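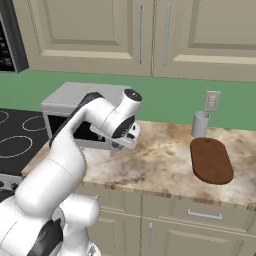
Boards > Natural History > Fossils and Deep Time > Trackways, burrows and other traces

The Rimis footprints: are they really from a swimming animal?

tidewrack
Has anyone else read the write-up on the Rimis slab? The claim is that the long scratches on the lower surface were made by a reptile paddling along with its toes just touching the bottom. I've read it twice and I don't buy it. There are no clear pads, no heel marks and hardly any sign of a stride. What we have is sets of parallel grooves, some in threes and some in twos, and a very confident paragraph about buoyancy.

Scratches in mud can come from a lot of things. Why does it have to be a swimmer?

Grabowska_C
Because swim tracks look like that. If the water is holding up most of the weight you don't get a heel or a pad, you get the claw tips raking backwards. The grooves at Rimis are deeper at one end and have a little ridge of pushed-up mud at the other. I'd expect that from a kick.

tidewrack
I'd expect that from anything dragged through mud that then lifts off. A branch with three twigs on it would do it.

Grabowska_C
A branch would have to land in the same way over and over. Lemlem Wako's team logged 353 grooves on that surface and most of them sit within 30 degrees of the same line. That's a lot of well-behaved branches.

marlpit
Or one current. If everything on the bed points the same way my first thought is water, and only later an animal. Has anyone looked at which way the ripples run?

Pierina Donati
I have, for what it's worth. I went to Gunel, where they keep the loan casts, and the ripple crests are on two of the three I was shown. The grooves cross them at an angle. They aren't square on to the crests, as you'd want for something simply pushed along by the flow. I still wouldn't call it settled. Casts lose the fine detail and these were old latex ones with bubbles in.

marlpit
Fair enough, that's more than I had. But an angle doesn't rule out drift. Ripples record the last current to work the bed, and the grooves might be from the day before.

tidewrack
My other problem is the name on it. The write-up slides from "a reptile" in the first section to "a crocodile relative up to two metres long" in the last. Where did the two metres come from? There are no bones in that bed. The nearest ones are from the Plolik quarry and they're from higher up in the rock.

Grabowska_C
From the spacing between the grooves in a set. Wider toes, bigger foot, bigger animal.

tidewrack
Except toes spread when you push on them and close up when you don't. One animal could give you half a dozen spacings before breakfast. You'd need a proper walking track from the same layer to tie it down and there isn't one.

Grabowska_C
I agree on the body length, as it happens. I would have left it out. I don't agree that a shaky size estimate sinks the swimming part. They're separate claims.

qianru_h
Long-time reader here. My masters was on modern turtle traces, so a smaller world, but we had the same row. We let pond turtles cross a tank of wet clay and ended up with 1312 marks to sort. Without the video I'd have put plenty of them down as twigs or gravel. Some of the best-looking "three-toed" sets were two different strokes overlapping. I'd want to know how the Rimis people decided which grooves belonged together, and the write-up doesn't say.

Pierina Donati
It's in the supplement, but only just. One line, "grouped by eye".

qianru_h
Oh dear.

marlpit
Grouped by eye by how many people? If two of them did it separately and compared, I'd be a good deal happier.

Pierina Donati
Doesn't say. I've written to Lemlem to ask. She's usually quick to answer, though they're in the field until October.

NeleL
Can I put in a word for the authors? Everyone here is talking as though they'd claimed a new species. They haven't. They say swim tracks are the best fit and they list drag marks as the alternative. Page four.

tidewrack
They list it and drop it in a single sentence. And the press release doesn't mention it at all, it has a painting of a crocodile.

NeleL
The painting isn't their fault.

tidewrack
No, but "best fit" needs something to be fitted against. Show me a stretch of bed full of known drag marks, measured the same way, next to the Rimis grooves. If they come out different I'll eat my words and start a new thread saying so.

Grabowska_C
The Soomro beds might do for that. Plant debris all through them, some of it still lying at the end of its own groove. I don't think they've ever been measured properly.

marlpit
Access to Soomro is awful at the moment, the lower path has gone. You can get in from the beach end if you watch the tide.

qianru_h
If anybody does go, please take overlapping photos with a scale in every one. I can build the model and send the same file to two or three people to group the grooves without talking to each other.

tidewrack
Put me down as one of them. I'd still bet on at least half of Rimis being sticks.

Grabowska_C
Half, I could live with.

2853 views | 23 replies | 6 shares

Related threads
Telling worm burrows from root traces in hand samples
Plolik quarry: which level did the jaw come from?
Is latex still worth using for casts?
Raindrop marks or gas bubbles?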